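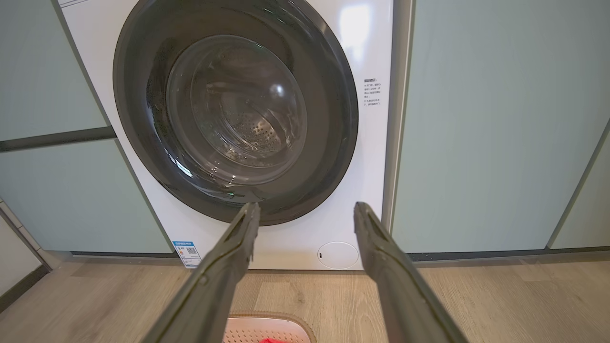 Frequently Asked Questions: Furnished Apartments at Bularham and Plevville

The answers on this page apply to all furnished apartments let by Grīnberga Residential. Where an answer differs from your signed lease, the lease applies.

Applying and Moving In

Who may apply for a furnished apartment?
Any adult who can show proof of identity and proof of income may apply. Students without income may apply with a guarantor. Each adult who intends to live in the apartment must be named on the application.

What does the application cost?
The application fee is $50 per adult. It is charged once, when the application is submitted, and is not returned if the application is withdrawn. Applicants who are placed on the waiting list do not pay again when an apartment is offered.

When can I collect my keys?
Keys are issued from the leasing office at Bularham from 4 p.m. on the first day of the lease. Residents moving to Plevville also collect their keys at Bularham. If you expect to arrive after the office has closed, please arrange a late collection in advance. Keys cannot be handed to a friend or mover without your written permission.

What is included in the apartment?
Every apartment has a bed for each named resident, a table and chairs, a sofa, window coverings, and kitchen appliances. Bedding, towels, dishes, and cookware are not included. A full inventory is attached to the lease.

How do I report something missing or damaged at move-in?
Complete the inventory form in your welcome folder and return it to the leasing office within 4 days. Items not listed on the form are taken to have been present and in good order when you moved in.
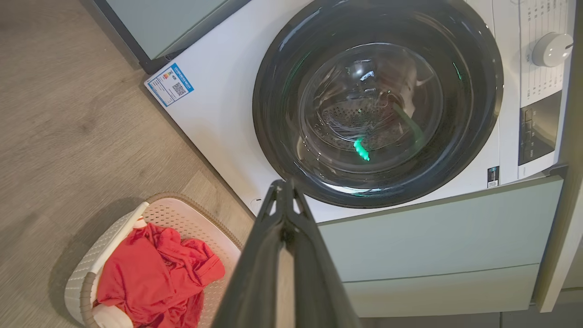 Living in the Apartment

May I bring my own furniture?
Yes, provided that it fits safely and does not block a door, window, or heating unit. Furniture supplied with the apartment must stay in the apartment. We are unable to offer storage.

May I hang pictures or paint the walls?
Small picture nails are permitted. Painting, wallpaper, and adhesive hooks are not. Holes larger than a picture nail will be repaired at the resident's expense when the lease ends.

Who looks after the appliances?
Residents are expected to keep appliances clean and to use them according to the instructions in the welcome folder. Grīnberga Residential repairs or replaces appliances that fail through ordinary use.
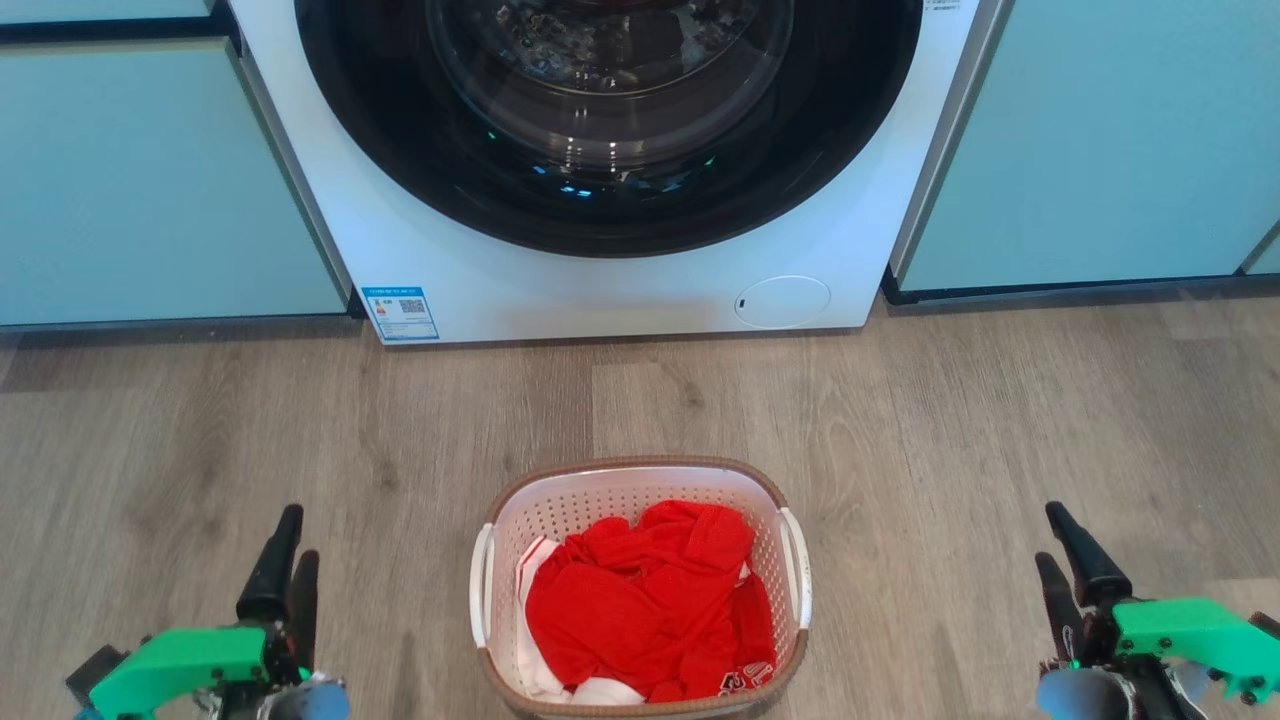
Damage caused by misuse is charged to the resident at cost. Please do not attempt a repair yourself or hire an outside technician, even for a small fault.

How do I request a repair?
Submit a request through the resident portal or call extension 57. For a water leak, a loss of heat, or a lock that will not close, please call. Staff will enter the apartment only with notice, except in an emergency.

Are pets allowed?
Cats and caged animals are allowed with written approval. Dogs are accepted at Plevville only. Assistance animals are accepted at both locations.

Household Routines

Are there quiet hours?
Quiet hours begin at 10 p.m. During this period, please keep music and television low and avoid running the washer, the vacuum cleaner, or other noisy equipment.

May I leave belongings in the hallway?
No. Hallways and stairs are fire exits and must be kept clear. Shoes, strollers, bicycles, and laundry baskets must be kept inside the apartment.

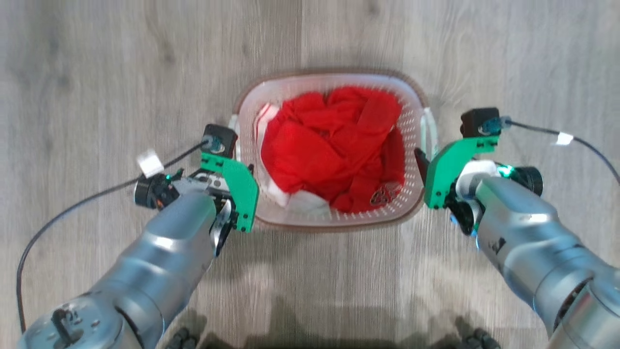
Laundry basket filled with red and white items.

Moving Out

How much notice must I give?
Written notice is due one full calendar month before the day you intend to leave. Leases ending in August require two months.

When is my deposit returned?
The deposit is returned after the final inspection, less any charges for cleaning, damage, or missing items. You will receive a written list of any deductions.

Can I transfer to the Rimton building?
Rimton apartments are unfurnished and are let under a separate lease. Current residents may apply without paying a second application fee.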